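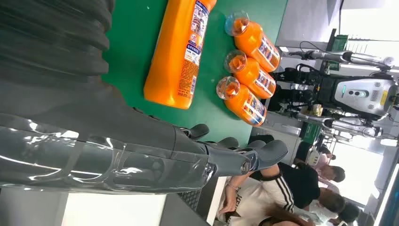
Operators wanted – gripper comparison, spring round

Trama is looking for people to run arms. Paid, part time, six weeks, possible extension. No robotics degree needed. Steady hands and patience, yes.

What we're doing: same tasks, different hands. A three-finger hand, a five-finger hand, two parallel grippers, one suction tool. Same objects, same table, same order of tasks. We write down what got picked up, what got dropped, how long it took, what the operator had to fix. Then swap the wrist camera and do it again. Then swap the controller. You see where this goes.

First round ran in February with people from our own staff. Problem is they know the arms too well, they compensate for a bad grip without noticing. So we want new people this time.

The work

– Teleoperating one arm from a seat, two controllers to learn (Ponik handset and the Simon glove)
– Resetting the table between trials, to the layout sheet
– Logging each trial right after it ends, not at the end of the shift
– Changing fingertip pads and protective film when the lead asks
– Short written comments after every block, three or four lines, plain words

A block is 50 trials. Good operators get through two blocks in a shift, so 100 trials. We don't pay by the trial and there is no bonus for speed. Please don't rush, rushed logs are no use to us.

The full plan is 2156 trials across all hands and cameras. We need enough operators that no one person does more than their share of any one hand, otherwise we end up measuring you and not the gripper.

Objects

Mostly packaging. Bottles lying down and standing up, with caps and without, pouches, cartons, trays, a few tools. Smooth plastic on its side is the hard one, rolls off the fingertips if you come in at a bad angle. Small round things next to big round things also hard. You will do these a lot. You will get sick of them, we all have.

Who should apply

Anyone 18 or over who can sit and concentrate for 45 minutes at a time. Game players do well. So do people who have worked a packing line, sewing, dental lab, kitchen prep. Left handed operators especially welcome, we had only one in the first round and the handset data shows it.

You should be able to:

– read and write short notes in English
– follow a written procedure without improvising
– say so when you made a mistake in a trial (we mark it and move on, no drama)
– lift a box of parts to table height, or tell us you'd rather not and somebody else does it

Glasses are fine. Please mention it if you get motion sick on screens, the wrist view is often tilted and it moves with the hand. Some people can't stand it. Better to know in advance. The overhead view is available for those people but then you only count toward half the comparison.

Also wanted – one bench technician

Same dates, more hours. Mounts and unmounts hands, runs calibration in the mornings, keeps cables out of the joints, checks torque on the finger screws, replaces whatever wore out. You should have worked with arms before, any make. Some Python helps, mostly for reading log files and restarting things. Experience with force sensing a big plus. Tell us which arms you've used and what broke.

The technician also decides when a hand is pulled from testing. That's a real call and we will back you on it. Last round we kept one gripper going a day too long and had to throw out the results.

Hours and place

Shifts are four hours, morning or afternoon. Operators take three shifts a week, technician takes five full days. Everything happens at the Gasteck building, second floor, test area by the windows. Daylight there is strong and we want it that way, the cameras have to cope with it. Blinds stay up during trials. Bring a layer, the ventilation is agressive.

It is a busy area. More than one robot going, people at the table, visitors sometimes. If you need total quiet to work this won't suit you.

Pay

Operators: $900 for the six weeks, paid in two parts, after week three and after week six. If you leave early you get paid for the shifts you did. Training shifts are paid the same as any other shift.

Technician: hourly, depends on experience, put your number in the application.

Parking free, coffee free, lunch not included.

Training

Two shifts. First one is safety, emergency stop, where to stand and where not to, then time on the handset with foam blocks. Second is the glove, then a practice block on real objects. After the practice block we both decide whether to go on. Most people are fine by then. The glove takes longer, don't judge yourself on the first hour.

Safety basics, so you know before you come: hair tied back near the arms, no loose sleeves, no long necklaces. Nobody reaches into the work area while an arm is live. Stop button within reach of the operator AND of whoever is resetting the table. Closed shoes.

What we record

Wrist camera and overhead camera video, joint positions, controller input, your notes. People near the table can end up in the video. You sign a consent form on the first day, read it before signing, ask questions. Operators get a number and the number is what goes in the results. You can ask for your data to be removed up to the end of the trial period, after that the sets are merged and it gets difficult.

How to apply

Use the form on the Trama jobs page, pick "gripper comparison". Or drop a letter at the Gasteck front desk. Include:

– which role
– mornings, afternoons or either
– left or right handed
– anything with a joystick, glove or robot arm you've used before (none is a fine answer)
– dates you can't do

No cover letter needed for operators. Technicians please send a resume, one page, two if you must.

We answer everyone, usually within a week. Short visit first, half an hour, you try the handset and we look at whether teh seat and screen work for you. Not a test.

If you took part in the February round you can't be an operator this time, sorry. You can apply for technician.

Posted 2018-03-01. Open until the places are filled, we'll take the form down when they are.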